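Progress Report to the Prosetti Fund
Lundgren Sailing and Paddling Center, Youth and Beginners Program
Sep 27, 2022
Prepared by Clotilde Pichon, program lead

Dear Leif and everyone at the fund,

I had meant to send you two tidy pages, and I can already tell that I'm going to fail at that, so please get yourself a cup of coffee first. It has been a full season and there is a lot I would like you to know, some of it very good and some of it a little behind where we said we would be.

Let me begin with the boats, as they were the largest line in the grant. Of the 6 training dinghies we promised to have on the water, 4 are in regular use and have been since the start of the summer classes. They are stable, forgiving little boats and the beginners love them (so do the instructors, who keep finding reasons to take one out after hours!). The remaining 2 are still with the yard at Cadatel. The hulls are finished and paid for, but the rudders came in the wrong size and had to go back, and the replacements have been slow. I spoke with the yard again last week and they are now telling me the end of the fall. I have stopped promising dates to the children, and I would rather not promise one to you either, but I will write the minute they arrive.

The classes themselves have gone better than I dared to hope when we wrote the application. You may remember that we planned one long beginner course spread over the whole summer. We gave that up early on. Families here work odd hours, and a child who missed two sessions in a row felt lost and didn't come back. What we run now is a short course over five mornings, repeated through the season, and if you miss a morning you simply pick it up in the next round. The first morning is all on the beach: knots, wind direction, how to fall out of a boat and climb back in. By the third they are sailing a triangle around the buoys with an instructor alongside in the launch. It sounds like a small change on paper, but it made our mornings so much calmer, and far more of the children who start now stay to the end.

Paddling has become the quiet success of the year. We bought the kayaks more or less as something to do on days without wind, and they have turned into a program of their own, with parents and even a few grandparents asking to join. I'd like to talk with you about that over the winter, as it wasn't in the original plan and I don't want to stretch your money into places you didn't mean it to go. For this season the adult sessions have been paid for entirely by the adults.

Then there is the clubhouse, which had its own part of the budget under "repairs and fitting out." The roof over the changing rooms is done and has stood up to two proper storms. The outdoor showers work, and the water is even warm if you get there before the teenagers. We also spent a modest amount on the instructors' room and the little kitchen next to it, where we used to keep first aid supplies, radios, spare shackles and teabags all in the same cardboard boxes.
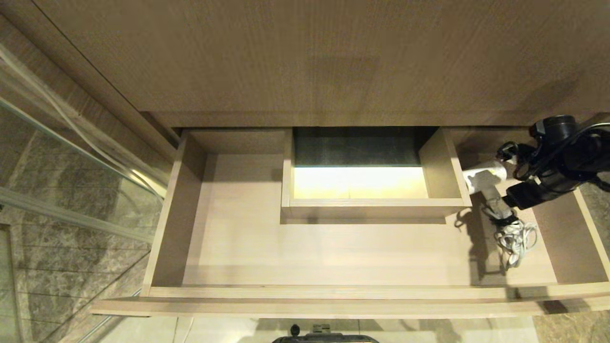 The wetsuit room is the piece still unfinished. The racks are up along one side, and the drain has been cut into the floor, but we are waiting for the ventilation. Until that goes in, we hang the suits outside under the awning, and I'm afraid that on damp days the small sizes are still clammy when the second group puts them on. They complain loudly and then forget it as soon as they are in the water.

On safety, I am glad to say that we had no serious incidents. There was one sprained wrist on the slipway and plenty of bumped shins. All of our instructors renewed their first aid certificates in the spring, and we now use the Clorix radios in every launch. I'll admit I was doubtful about spending so much on radios. After one foggy morning in September, when we called three boats in and had every child ashore before the far buoy disappeared, I take back everything I said at the planning meeting, and Leif, you are welcome to remind me of it.

As for the money, the full accounts are attached separately. The short version is that we are under budget on boats, only because the last payment for the rudders hasn't gone out, and slightly over on repairs, mostly on account of the roof timbers, which were in worse shape than the survey told us. If the fund agrees, I would like to move what is left in the printing line over to repairs. We hardly printed anything. People find us by walking past, or their cousin tells them.

Over the winter we plan to finish the wetsuit room, service the launch engines and train two of our older students as assistant instructors. Both of them came to us as complete beginners on last year's free places, and one couldn't swim well enough to leave the shallows back then. They will shadow the classes in the spring and, if all goes well, lead the beach mornings by summer.

I would be so pleased if some of you could visit before we take the boats out of the water for the season. Come in the morning if you can, when the wind is gentle, and bring a towel, as the children are very keen on getting guests into a kayak. Just call the office a day ahead so I can put a boat aside for you.

With warm thanks from all of us on the beach,

Clotilde Pichon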